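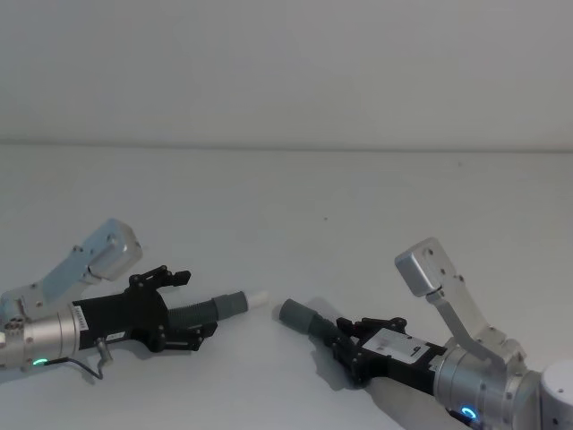

Matte white worktop for a small workshop – worth it or not?

Posted by gravelpit
Monday, February 19, 2024

I keep reading that a matte white top is the thing to have for small assembly work. We put a Tallanwood one in last April and I'm not convinced. We mostly fit collars and end caps on short lengths of ribbed gray hose, so lots of dark parts on a light surface. Yes, you can find a dropped screw. You can also find every speck of everything else. The listing said "wipes clean in seconds" and I would like to know whose seconds. It was $116 plus delivery. Has anybody had one longer than me, and does it get worse?

Reply from odd_sock_dan

Had mine 6 years. It gets worse and then you stop looking. Is yours against a white wall too? That would drive me nuts, I'd never know where the table stopped.

Reply from gravelpit

Wall's plain as well, yes.

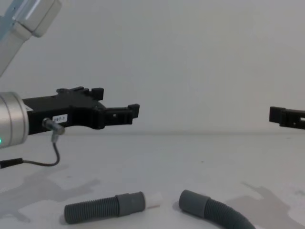
Tabletop and back wall, black cable looping off to the left.

Reply from mrs_hatband

Sorry, but I don't see the problem. There's one tiny dark speck near the middle of the table in your first photo and you're calling that dirt? I have an Orkness top in butcher block and it hides crumbs so well I found half a cracker in there at Christmas. Give me white any day.

Reply from gravelpit

The speck doesn't come off. I've tried dish soap and I've tried the D'Souza cleaner everyone swears by, which smells of pears and did nothing I could see. So either it's a stain or it's a chip. For that money I don't want either.

Reply from flatpack_veteran

D'Souza is fine on gloss. On matte you're just moving it about. Try a melamine sponge, light pressure, on a corner you don't care about first.

Reply from odd_sock_dan

Don't do that!! Melamine sponges polish matte. I had a shiny patch the size of a saucer and it's still there.

Reply from flatpack_veteran

I said light pressure. Been using them on two tables for 11 years, no shiny patches.

Reply from odd_sock_dan

Or you've polished the whole thing evenly and can't tell.

Reply from mrs_hatband

What about a mat? Flallside do a gray one you can cut to size. Your hose would stop rolling off as well.

Reply from gravelpit

Then I've paid for a white table and covered it up. Ribbed hose doesn't roll much anyway, it's the little white caps that go. White cap on white table, before anyone tells me again how easy it is to find things.

Reply from flatpack_veteran

OK, that one I'll give you. Put a dark tray down for the caps and leave the speck alone.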